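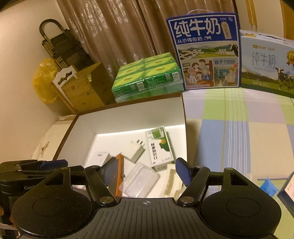 Home Thread Reader Topics Saved

Posted in March by the author of Flakden Notes

2 min read

OK so I finally learned to darn socks this winter and I have become unbearable about it. A thread!

It started with one pair – gray wool hiking socks from Ursu, my favorites, both heels gone at once. I had them in the trash. Then I took them back out and went looking for a needle.

My first darn was a lump. A real pebble of a thing, right under the heel, and I wore it to work out of pure pride. Limped home.

What I was doing wrong: pulling the yarn tight at the end of every row. Leave a tiny loop at each turn! The wool shrinks up a little in the wash and the loops give it somewhere to go. My second sock came out flat and I made everyone in the house touch it.

You also want to start way outside the hole, in the fabric that's still good. I go 3 rows past the thin part on every side now. It looks like too much and then it holds for months.

I don't own a darning mushroom. I've used a lightbulb, a lemon (fine!) and an orange, and the orange is the best of the lot because it's nearly heel-sized.

Yarn: I've been using the Lumeo sock wool, the thin one, in a mustard that matches nothing I own. I tried matching colors for a while and the mends just looked like stains. Go bright.

Count so far is 13 socks and one elbow. The elbow was a Cullirar sweater I've had since college and I was so nervous I practiced on a dishcloth first. It's a bit wavy along the top but I love it more than I did before.

Somebody asked how long a heel takes – one long podcast episode for me, two if the hole is big enough to put my thumb through. I'm slow and I like being slow at it.

Also yes, cotton socks work, just use cotton thread and a thinner needle. Wool on cotton felts up weird and rubs.

Next up is a mitten with a missing thumb tip. Never done a curve that small, so if you have, please tell me how you keep the rows even!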